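15 septembre 2022 – carnet, modèle de prévision des scores

Repris la version Cerkine sur les matchs de février. Elle donne encore le favori gagnant presque partout, ce que n'importe quel supporter fait sans ordinateur. Écart moyen de 2,405 buts par match : pas de quoi pavoiser.

Sotus prétend que les corners améliorent le calcul. Je demande à voir. Retiré la variable, relancé deux fois, même classement à l'arrivée.
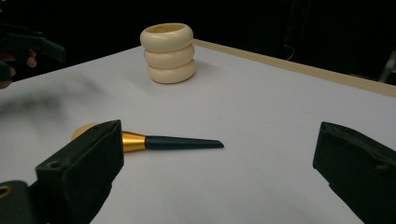
Les trois anneaux empilés, le pinceau devant.

Le 4-2 de Mok contre Presonus reste le cas gênant. Le modèle voyait un nul, et l'expliquer après coup par la « forme » me paraît trop commode – on peut tout justifier comme ça.

À faire : séparer domicile et extérieur, vérifier les cartons rouges saisis à la main. Ne rien publier avant.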